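Week 2: collecting examples by hand
Notes by Jade Ashworth

The task is moving a computer mouse on a desk. Hold the gripper so its camera sees both fingers and the object.

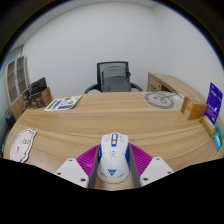

Fig. 1. Mouse held between the two finger pads.

Each pair records 27 examples. Change the starting place between takes - not the grip.
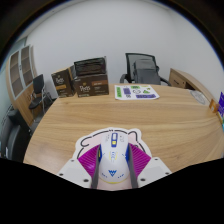
Close the fingers slowly on the sides of the shell. Fast closing gives blurred views, and the model copies the jerk.

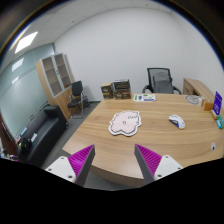 Keep failed takes in a separate folder. Darcy Whitelaw will go through them with you before training.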